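Section 5: Washing a down or padded jacket at home

I used to take all my winter jackets to the cleaner on Triltow Street and pay whatever they asked. Then one October I had three of them waiting and not a lot of money, so I called my friend Ditte Frandsen, who has washed her own for years, and she talked me through it over the phone. What follows is pretty much her method with a few of my own changes (she soaks hers overnight, I don't have the patience).

Before you start

Read the label inside the jacket. If it says dry clean only, stop and skip to Section 9. If the label is gone, wash it on the gentlest cycle you've got and keep the water cool.

You'll need a front-loading washer, a dryer with a low setting, a down wash or other mild liquid soap, and a few clean tennis balls. Top loaders with a post in the middle can twist a jacket up and pop the seams. I did that once to a vest I really liked.

Getting the jacket ready

1. Empty every pocket, including the little one inside the chest. Tissues are the worst!

2. Lay the jacket out flat somewhere with good light and go over it for small rips. Put a patch on anything you find, even a pinhole, or you'll be picking fluff out of the filter for a week.

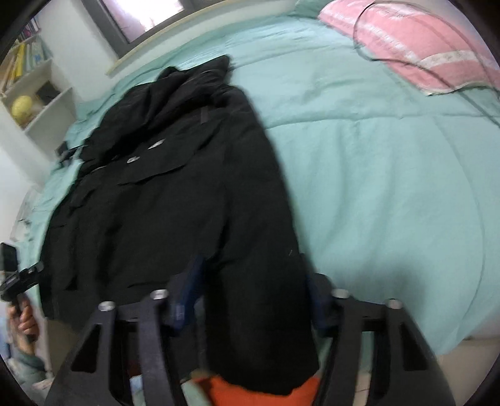

Words and pictures: Leif Grímsdóttir
Filed under: Mastberg Home Care Guide, Outerwear

3. Dab a little soap on the collar and cuffs and rub it in with your fingers. Leave it for 15 minutes.

4. Close all the zippers and snaps. Take off the fake fur trim if yours comes off (mine has buttons hidden under a flap and it took me two winters to find them).

Washing

5. Clean out the soap drawer first. Old fabric softener makes the filling clump, and there is always more of it in there than you think.

6. Put the jacket in by itself or with one other of the same kind. Use the delicate cycle, cool water and a slow spin.

7. When it finishes, run a second rinse. Squeeze a sleeve and look for bubbles -- if you see any, rinse again.

CAUTION: A wet down jacket is heavy and the insides are weak. Lift it out with both arms underneath, and don't hang it by the shoulders or the hood.

Drying

8. Dryer on low, tennis balls in. Stop it every half hour, take the jacket out, shake it and break up the lumps with your hands.

9. Keep going until you can't feel any lumps at all. My long coat takes most of an evening. It'll feel dry on the outside well before the middle is ready, so pinch the thick parts over the shoulders and give it one more round if you're unsure.

Note: The dryer is loud with the balls in. I start mine right after lunch so it's done before the neighbors get home.

Note: Polyester filling dries a lot faster than down. Check it early and often, and skip the tennis balls if the quilting is thin.

Putting it away

Hang it loose for a day, then store it on a wide hanger or in a big cotton bag. Those vacuum bags save space, but my old blue one never puffed back up after a summer in there.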